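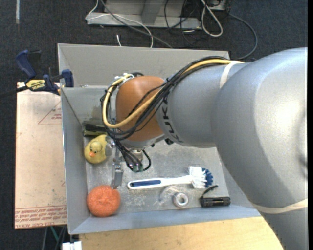
My mother washed dishes every night of her married life with a long-handled brush, and when I was small I was quite sure that by the time I had a kitchen of my own, a machine would be putting the brush back in the drawer for me. I have the kitchen now. I also have 7 things in the sink as I type this, and no machine has come.

I got to thinking about it after a long talk with my old neighbor Magnus Gunn, who spent most of his working life at a plant over in Esstead and has seen more robot arms than I've seen movies. He says people get the hard part backwards. Lifting something heavy, all day long, to the same spot? That was settled ages ago. Hand the same arm a bin with a dish brush, a scrubber, a roll of tape and a rubber duck in it, and now it has to figure out where to grab each one — and a duck is nothing like a brush, and a crinkly bit of clear film is hardly like anything at all!

I tried this out on myself with the junk drawer (I know, I know, I should have been doing the dishes). I closed my eyes and pulled out a flashlight by its strap, and my fingers knew what it was before I did. I've been practicing for decades, of course, and I never had to be taught twice that a sponge squishes.

So can they do chores yet? Magnus says some of them, some of the time, if you're patient and don't mind picking a few things up off the floor. He'd let one sort his garage. He wouldn't let one near his wife's teacups, and I believe I'd draw the line in about the same place. Anyway, the sink is still full, so I'd better go run the water.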